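### 3.2 Filling the toy bin

Use one bin per play area. The Grastham insert fits any Caminia bin with sloping walls.

1. Wipe the floor and walls of the bin with a damp cloth and let them dry.
2. Check each toy for cracks, sharp edges and loose parts. Set damaged pieces aside.
3. Put in the larger pieces first, then the building blocks and small rubber toys.
4. Leave part of the floor clear so that small pieces stay easy to find.

Cups, play food and blocks can share a bin. Stand cups with the rim facing up – a cup turned over tends to hide whatever is under it.

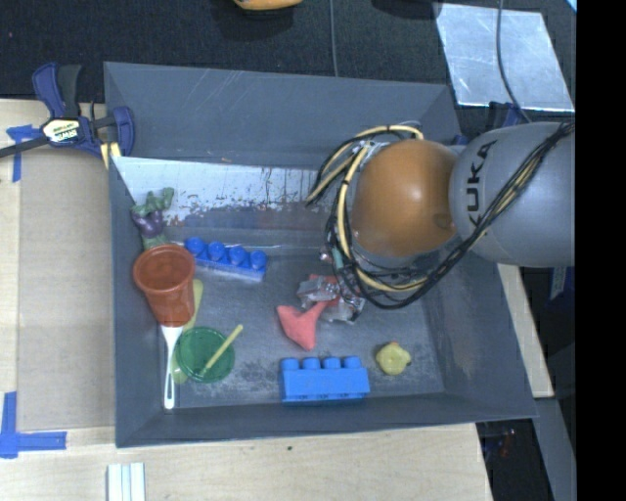 *Fig. 7. Mixed toys in a gray bin, with blocks, a cup and a small yellow rubber toy.*

**Note:** Scuffs on the bin floor do not affect use. Do not sand or paint them.

**Caution:** Do not load the bin past 20 lb. Lift a full bin with both hands, and keep it off shelves higher than your waist.

5. Write the bin number on the Quezada card and slide it into the holder.
6. Empty and wipe the bin every 2 weeks – more often if it holds bath toys.

For replacement cards, order part 761.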